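# Scoring corner grasps on cloth

Updated May 16, 2025 by Cadi Ellis

This page covers how we label grasps for the Lumlow folding policy. You need the wrist camera recordings and the scoring sheet. Use one sheet per cloth.

1. Run 20 trials per cloth. Drop the cloth on the table from the same height each time.
2. Stop the arm after the lift and save the last wrist frame.
3. Check the tape on both fingers before the next trial. Replace it if the tip is bare.

Score from the saved frame only. Do not go back to the video to settle a hard case; mark it "unsure" and move on.

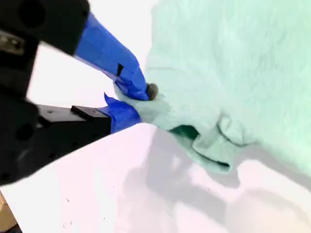
**Label: corner, bunched**

The fingers have a corner of the green cloth, but it is gathered into a fold between the tips. Count this as a grasp. Do not count it as a clean corner, which needs a single flat layer.

We split the two labels in April after Trevor Boychuk compared them on 100 trials. Clean corners led to a finished fold far more often, and bunched ones mostly failed at the second fold. With one shared label the policy had no reason to prefer either.

If the fingers hold an edge away from any corner, use "edge". If they close on nothing, use "miss".

When a sheet is full, give it to Polyxeni Makris for the second pass. She rescores 16 frames from each batch.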